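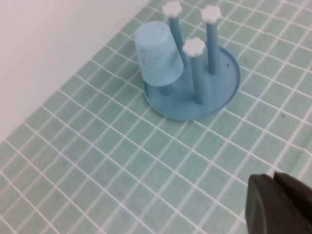 ## Robot Meets Cup Rack at Donnelly Open Day

DONNELLY — The crowd at Zetano's November open day had been promised the future of housework. It got a light blue cup rack with flowers on top, and by mid-afternoon people were standing on chairs to see it.

The company, which has 13 employees and the ground floor of the old Testow seed warehouse, opened its doors to the town for the first time since moving in. Visitors could tour the workshop, eat a sausage roll and watch a robot arm handle plastic cups at a tiled counter. The tour was popular with children. The sausage rolls were popular with everyone else.

Filipa Lobo, who runs the demonstrations, told the first group that cups are harder than they look. A see-through cup gives a camera very little to go on, she said, and getting one over a peg upside down means the arm has to know where the rim is without much help from its eyes.

"My husband has the same trouble," said Glenys Cartwright of Clutcombe, from the second row.

Lobo said the company hears that a lot.

The arm works slowly. It approached each cup the way a person approaches a strange dog, stopped, thought it over and went in again from a different side. One run at 2 p.m. drew a long round of applause when a cup went over its peg, and a groan a minute later when the next one rolled into the sink. The cup was unhurt. Hamish Sheehan, the engineer on duty, fished it out with his hand, which took him one second and got a laugh he did not seem to enjoy.

Zetano says its arm has now been through 865 practice runs with cups and racks of different kinds, and that it plans another 500 before spring. Asked what success rate it was hoping for, Sheehan said "higher," then went to look at a cable.

The rack was picked by Heather Mudgway, the office manager, who was given a budget of $50 to make the counter look like somewhere a person might live. She spent less than half of it. The engineers had asked for plain pegs. Mudgway liked the white flower caps, and the engineers have since conceded that the scalloped edges make for a better test, as they give the gripper something to bump into.

"I told them it was for the science," she said.

Questions from the floor ran to the practical. Would it do wine glasses? Not yet. Would it do a roasting pan? No. Could it be taught to put things back in the cabinet they came out of? Lobo said that was a research problem, and several people nodded as if they had suspected this for years.

Rangi Prendergast, who drove over with two grandsons, wanted to know what the arm would cost. He was told it is not for sale, and that the price of the parts would buy a very good dishwasher several times over. He said he already had a dishwasher. The grandsons asked if they could see the sink part again.

Zetano hopes to hold another open day in the spring, when Lobo expects to have the arm working with mugs. Visitors are asked to leave their own at home.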